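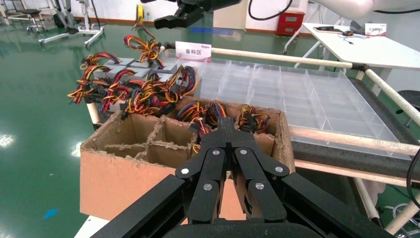

Front-end developer for web projects (full time or 4 days)

Treluris is a digital agency in Killdale. We design and build websites for museums, libraries, music festivals and other cultural organizations. For our team we are looking for a front-end developer who can start in May.

Your first project will be the new online archive of the Skatdale music library. The library has 1,435 recordings with notes and scores, and visitors should be able to search them easily on a phone. The design is ready and the first templates are in work.

Your tasks
Build page templates together with 2 designers and 3 back-end developers
Test our sites with screen readers and keyboard only
Maintain Daza, our own component library, which at the moment has 43 components
Join the calls with clients, usually in the morning

What we expect
Very good knowledge of HTML, CSS and JavaScript
Experience with accessible websites
English good enough for meetings. It must not be perfect, ours is also not.

A diploma is not required. If you learned the profession by yourself, please show us what you have made.

We offer a permanent contract, flexible hours between 7 a.m. and 7 p.m., two days per week of work from home and a yearly budget for courses. The office is five minutes by foot from Killdale station.

Please send us a short letter, your resume and links to two or three projects through the form on our jobs page. We answer every application. The first talk is by video and takes half an hour. After it we invite you to the office to meet the team.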